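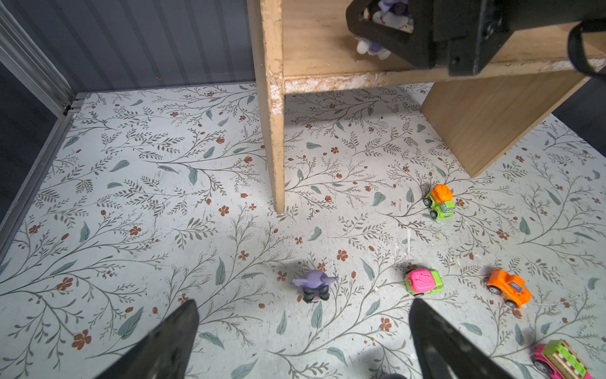 Chapter 3
Singing the Psalm

Nuria Ambaye

If you've read the first two chapters in order (and I know most people don't, I never do) you'll have a fair idea by now of how the Mass is put together and where music belongs in it. We've talked about hymns, and we've talked about the parts the people sing every week, the Gloria and the Sanctus and so on. Now we come to the psalm, the bit I love best and the bit that goes wrong most often!

Let me start with how I learnt it myself. I was a student when I first sang the psalm on my own, at a church in Pudton where the regular singer had lost her voice. Somebody put a sheet into my hand ten minutes before Mass. It had a line of music at the top, four verses of words underneath with little marks over some of the syllables, and nothing else. I could read music perfectly well and I had no idea what the marks meant. I sang the response nicely enough, I think, and then I came to the first verse and simply made something up. By verse three I was making up something quite different. The people came in each time, bless them, a little later and a little more quietly, and by the end I was more or less singing the response alone too.

Everything that went wrong that morning is in this chapter somewhere, and all of it can be put right. If you have a sheet like mine in front of you now, you may want to skip ahead to section 3.4, where the marks are explained, and come back here afterwards.

What the psalm is doing there

The psalm comes after the first reading. In many parishes people think of it as a kind of interval, a song to let us stretch our ears before the second reading begins. I thought so for years. But the psalm is scripture in its own right, and it belongs to the Liturgy of the Word just as the readings do. It has usually been picked to go with the first reading, and if you put the two side by side the link is often plain. A reading about the people grumbling in the desert may be followed by a psalm about bread from heaven. Sometimes the psalm fits the season more than the reading, and in Easter week you'll meet the same psalm more than once, with good reason.

So my first piece of advice has no music in it at all. Read the first reading before you look at the notes. Read it aloud if you can. Then read the psalm aloud straight after it, as if you were carrying on from the same page. I ask all my students to do this and they all feel silly the first time, especially in a shared house, but it changes how they sing. You begin to hear that a certain psalm is an answer, or a cry, or somebody remembering something, and you stop singing every one of them in the same sweet, faraway voice.

A word about numbers

You'll need to know this early on or you'll be very confused in the music cupboard. The psalms are numbered in two ways. The Hebrew text counts one way and the old Greek and Latin versions count another, and for most of the book they differ by one. The psalm that begins with all the earth being told to cry out with joy is Psalm 100 in most modern Bibles, and Psalm 99 in older Catholic books and in some newer service books as well. You'll often see both printed, with one of them in brackets.

Why the gap? In a couple of places one version joins together what the other keeps apart, and then further on it splits what the other has left whole. Both come out at a hundred and fifty in the end. I won't ask you to learn the places by heart, though there's a table at the back of the book if you're the sort of person who enjoys that. Just get into the habit of checking the first line of the words as well as the number. I once arrived at Villbridge with a whole choir who had carefully practised the wrong psalm. We found out during the first reading, and I have never been so glad of a slow reader.

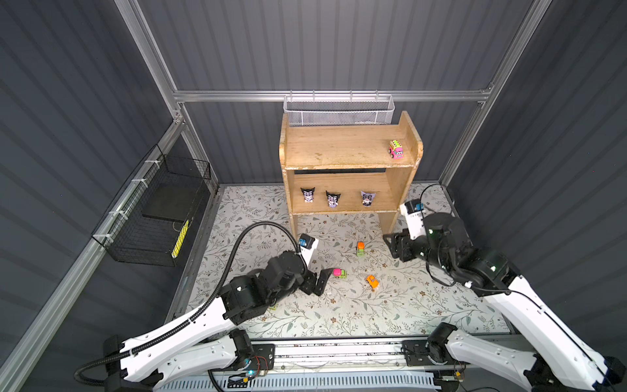
There are groups within the book, too, and they're worth getting to know as families. My own favourites are the 15 Songs of Ascents, which run from Psalm 120 to Psalm 134 in the Hebrew numbering. They're mostly short. Many people think they were sung by pilgrims on the way up to Jerusalem, though scholars have other ideas as well and I'm not going to settle it. What matters for us is that they're lovely to sing, they have strong pictures in them (watchmen waiting for morning, a child quiet on its mother's lap, sowers coming home with armfuls of corn), and a new singer can get to the end of one without running out of courage. If you're training somebody up, start there.

Who sings what

The form most of us use is called the responsorial psalm, and it works just as the name says. The singer, whom I'll call the psalmist from now on, sings the response once. Everybody repeats it. Then the psalmist sings a verse, everybody sings the response, and so on to the end. It's a very old way of singing and it has one huge strength: the people don't need a book. They need to hear one short line, clearly, and be given the confidence to sing it back.

That means the response is the most important thing you'll sing. Beginners always worry about the verses, which have more notes and more words and nobody to hide behind. I worried about them too! But a slightly wobbly verse does very little harm. A wobbly response leaves a whole church not knowing what it's meant to do. When I'm listening to a new psalmist I spend half the lesson on that one line. Is the first note clear? Is the speed the one you want to get back? Did you breathe before it, so that they know to breathe too? If you take the response slowly because you're nervous, they'll take it slower still, and by the last verse you'll all be wading through mud.

Sometimes you'll meet another form, where the psalm is sung straight through with no response between the verses. It's called the direct form. You won't hear it very often on a Sunday, but it can be very beautiful in a small group, and we'll try one in section 3.7.

Choosing a setting

There are more settings in print than any of us could sing in a lifetime, and this is where parishes tend to fall out. At Birlow, where I looked after the music for a long while, we had one camp who wanted something new every Sunday and another who'd have been happy with the same tone from Advent to Advent. I had a lot of sympathy with the second camp, I must say, having to teach the new ones.

My view is that a plain tone sung well beats a pretty setting sung badly. A tone is just a pattern: one note on which you sing most of the words, and a little turn at the end of the line. Once you have three or four of these in your head you can sing any psalm in the book, at short notice, with a cold. The Tesfamariam Psalter, which I've used for the examples in this book, works in exactly this way. It's a fat thing, 495 pages, and it looks frightening on the shelf, but there are so few tones in it that you could learn the lot over a summer. I gave a copy to a group of beginners one July and by the autumn they were correcting me.

When you do choose something more tuneful, try these questions on it before you say yes. Can you sing the response after hearing it once? Does it sit in the middle of the voice, where sleepy people can reach it? Does the tune put its weight on the words that matter? I've turned down some really charming responses because the highest, longest note landed on "the" or "of". And does it still work without the organ? There will come a day when the organist is stuck behind a tractor.

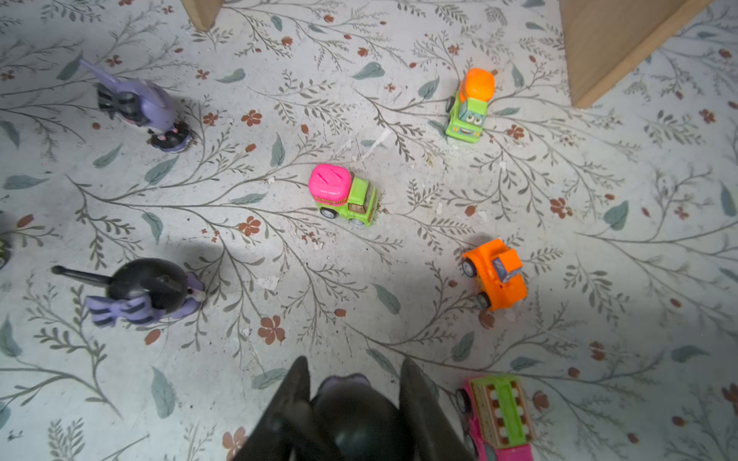 You should also think about how often a response will come round. There's a set of seasonal psalms that may be used in place of the psalm of the day, and for a parish that's just starting to sing the psalm they're a great kindness. Sing one of them all through Advent, say, and by the last week people will be humming it on the way to the car. Some musicians look down on this as a short cut. I don't, and I did it for years. It's far better than speaking the psalm because this week's response was too hard.

Where to stand, and other dull matters

The psalm is normally sung from the ambo, the same place the readings are read from, or from some other spot that suits. I like the ambo when the singer is happy there. It shows people that what they're hearing is scripture. But some ambos are a misery to sing from, with a microphone fixed for a tall reader and a step you can't see, so go and stand at yours when the church is quiet. Put your music down. See whether it slides off. Sing the response to the back wall and listen to what comes back to you.

On waving your arms about: a small lift of one hand is plenty to bring people in. If they know the response, you may not need even that. Looking up at them does most of the work.

I rewrote the exercises for this edition in March 2025, and they're rather gentler than the old ones, which were (I've been told by several people) a bit much for a second lesson. You'll want a pencil, the words of Psalm 100, and somewhere you can make a noise. We begin with one line on one note, no turns and no accompaniment, and we stay there until the words come out as clearly as if you were saying them to somebody across the kitchen table.

3.1 One line, one note

Say the first line of the psalm aloud at your normal speed. Now say it again and notice which syllables you lean on. Mark those lightly in pencil, pick a comfortable note somewhere near your speaking voice, and sing the line on it without changing the speed at all.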